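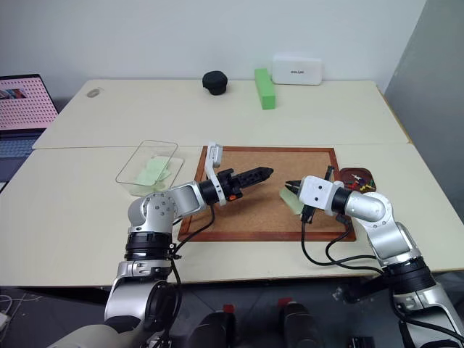 Erumthorpe, Thursday

Okay, thread time. We've had the Ranudico two-arm kit from Famden on trial and I have so many notes. Short version: I'm having a blast with it, and a couple of things bug me.

2/ The task this week is pinning notes to a cork board. Pale green sticky notes in a clear container on the left, push pins in a little tray on the right, board in the middle. Sounds like nothing! Try it with two fingers per hand and get back to me.

3/ What I like most so far is how easy it is to get both grippers in close over the same small spot. On our old setup I spent half my life keeping the elbows from bumping. The planner in the Ranudico software handles that and I mostly leave it alone.

4/ Paper is the hard part. One sheet off a stack is fine maybe three times out of four, and then you get two stuck together and the whole run is toast. Slowing the lift helped a lot -- I'm at 40 percent speed for that move and full speed for everything else.

5/ Pins! The heads are a decent shape to grab, but they lie in the tray every which way. I started with the tray heaped and it was chaos. Fewer pins, much better day.

6/ Teaching a new motion is the part I'd show a friend. You guide the arms through it, tap save, trim the ends on the laptop. First usable pinning routine took me 60 minutes, and that includes lunch (a sandwich, one hand, don't tell Famden).

7/ Gripes. The cables at the wrist want more tidying than the manual lets on. The manual also has two different pages called "Getting started" and they disagree about the homing step. Go with the second one.

8/ Price, because three of you asked: the trial is 2600 for the month, and 2000 if you skip the on-site setup day. I'd pay for the setup day. Mac Suibhne did ours and we were moving before noon.

9/ Would I keep it? For fiddly bench work like this, yeah, I think so. I want to see how the finger pads hold up first, they're the bit I'd expect to wear.

10/ Next up is two notes side by side with the edges lined up. Send me your worst office supplies, I'll try them -- binder clips are already on the list.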